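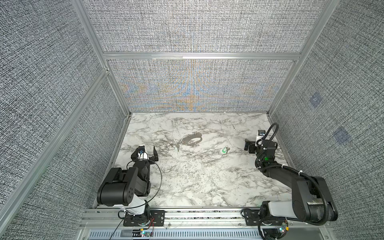

Music groups - Electronic and hip-hop

Surura is a hip-hop and electronic trio formed in the port town of Mellden. Members are rapper Rocío Maldonado, producer Kyung-tae Yeo and bassist A-yeong Sun. Sometimes written SURURA on early sleeves.

Background

Maldonado and Yeo met at a open mic above a shoe repair shop. First recordings done on a four-track in Yeo's kitchen, mostly at night. Sun joined after answering a card pinned up in a record store - she had played in wedding bands before that. Early shows were short, 13 minutes at the shortest.

Recordings

The debut tape, Skekell, has 6 tracks and came out in a run of 600 copies. Sold by hand at shows, later repressed on vinyl. Named after a street Maldonado lived on as a kid. Second release, Yeon, was mixed by Hicham Bouzid and is slower, with more live bass and less sampling. Ro-un Kwon sings on two songs. 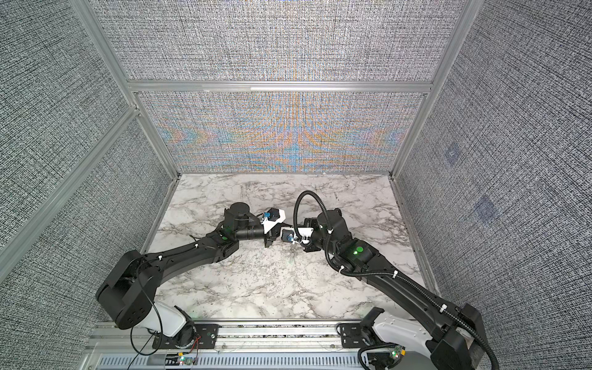
Yeon was finished in June and released the same autumn. Local radio picked up the single "Back Stairs", wich stayed in rotation through the winter. A launch show at the old Mellden ice rink drew 3,370 people, still the group's biggest crowd.

Style

Dry drums, low vocals, long outros. Maldonado raps in English and Spanish, often inside one verse. Reviewers mention dub. Yeo has said he mostly listens to film scores.

Discography

Skekell (tape, later vinyl)
Yeon (album)
"Back Stairs" (single, from Yeon)

See also: Music of Mellden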